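Kitchen table tips from the Kalberg robot club

Our club has four members, one simulated arm and a competition in May. The task this year, set by the Destitz Cup people, is tidying a kitchen table: mugs, dishes, tubes of stuff, whatever a household leaves lying about. We build the table in software, let the arm have a go, and then argue. Along the way we have learned a fair bit about tables, some of it useful even if you own hands.

Clear a landing patch first. Before you put anything away, push a space free in the middle. The arm needs somewhere to hover while it thinks, and so does anyone carrying a hot pan. In our kitchen at home the landing patch lasts until the post arrives.

Never stack thin things under round things. A tube on top of something flat is the nastiest pick in our whole set. Go for the tube and it rolls, go for the flat thing and you get both. The same goes for pens on envelopes and lipsticks on phones. Lay them side by side and your tired evening self will be grateful.

Keep mugs away from the edge. We ran 197 trials with the mug near the rim of the table and I would rather not discuss them. Simulated mugs don't break, but you do start to feel judged by them.

Label your tubes so they can be read from where you stand. Glue, ointment and toothpaste are much the same shape in a bad light. We made up our own labels in a scrawly sort of capitals, and I have since done the same to everything in the bathroom cabinet with a marker pen. My family calls this a cry for help.
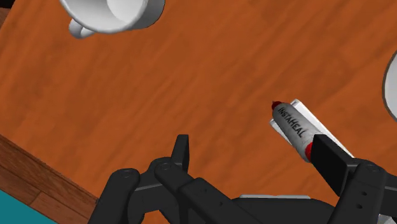

Open wide, then go in slowly. Most of our dropped tubes came from fingers that hadn't opened far enough and nudged the thing along the table. Kitchen tongs behave exactly the same way with sausages. Open them properly, come down over the middle, close gently.

Pick up along the short side. A tube gripped across its body stays put. A tube gripped end to end shoots off towards the skirting board, and if it's the glue you'll find it with a sock.

Do the awkward item while you still have patience. We used to leave the tube till last and clear the easy things first. By then the club had eaten all the biscuits and nobody could agree whose turn it was at the keyboard.

Write down what went wrong, straight away. Our log, kept in a spreadsheet called Kastero for reasons lost to time, has 3,891 lines. A good many of them say "mug again". Next month we start on cutlery.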